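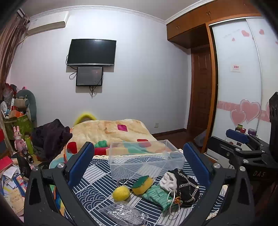

DRORKTON — The Zidska project today released results from a study of robot manipulation learned from hand-held gripper recordings made in private homes.

The policy was trained on 1,030 recordings of household items being packed into containers. Tested on 5 item sets it had not seen, it completed more packing runs than a baseline trained only on lab tables.

"Soft goods are the hard part," said Nadège Pruvost, who led the study. "A pouch or a knit has no fixed shape, so the grasp point must be found again on each try."

Errors were most common with clear plastic — both bags and box walls.

Courtois supplied computing time. The code will be posted in May.

Press contact: Dorian Huet, Zidska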